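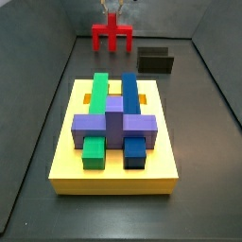 Colored blocks on a yellow base, with the purple cross piece in place.

Participants wanted: block puzzle assembly sessions

Iltus is looking for adults to put together and take apart colored block puzzles at our Dradell workshop. We want to know how clear our printed instructions are before the next version goes out in December.

Each session lasts up to 96 minutes, with a break halfway. You will sit at a table and work through eight puzzles, first with the instruction sheet and then without it. Most have a base, a pair of long bars and one or more pieces that cross over them. We write down where you stop, go back or ask for help.

You should:
- be 18 or older
- be able to handle small and medium pieces with both hands
- read everyday English
- not have worked on a Hiten or Iltus puzzle set before

Glasses are fine. Left-handed people are especially welcome – we have had too few so far.

Pay is $134 for a full session, by check or bank transfer. Sessions run on weekday evenings and on Saturday mornings. Parking is behind the building.

To apply, write to Mayu Noguchi with your name, your age and two times that suit you. Renzo Cirillo will confirm your place by phone.

Contact | © Iltus | Back to top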